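Blog > Interviews > Robots

We use cookies to remember your settings. Accept / Manage

I'd been warned that Omprakash Singhal talks fast, so I brought two pens. He was already mid-sentence when I walked into the Prollen lab, telling a student to stop tidying up after the robot.

"Let it fail!" he said, and then he shook my hand.

Singhal's group has spent the year on a method they call Hukier (he won't tell me why). The robot practices putting shaped blocks into matching pockets, the way toddlers do, except that it learns the job backwards. A person sets a block in its pocket, and the arm pulls it out and drops it somewhere on the floor of the pen. Play that recording in reverse and you have a lesson in putting the block in.

"Taking things out is easy," Singhal told me. "Anyone can empty a suitcase. So we collect the easy half and flip it."

I asked if it's really that simple. He laughed at me, kindly I think. Grips don't reverse cleanly, and a block that tumbles on its way down can't tumble back up, so the team throws out every recording where the piece rolls. They kept 1672 of them. After training on those, the arm gets 20 practice tries of its own with any new shape.

And does it work? On the last test it placed the pieces correctly in 33 tries before its first miss, and Singhal is still grumpy about that miss. "It was the star. It's always the star. One point catches on the foam and the whole thing just sits there, looking pleased with itself." 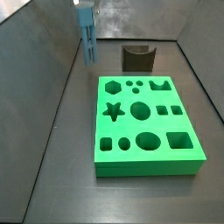

The shape he likes best is the saddle, the dark block with the scoop out of the top. Turn it the wrong way and it won't go into its arched pocket, so the robot has to work out which way it's facing before it picks it up. "With a circle you can be lazy," he said. "With this guy you have to look."

They tried a fancier planner called Tyagi back in May and dropped it after 3 weeks. It was slower, and the students hated it. Next they want to try foam with tighter pockets, and I got a long speech about foam suppliers that I'll spare you.

On my way out I asked what he'd do with a second arm. "Argue about who gets to use it," he said, and went back to his star.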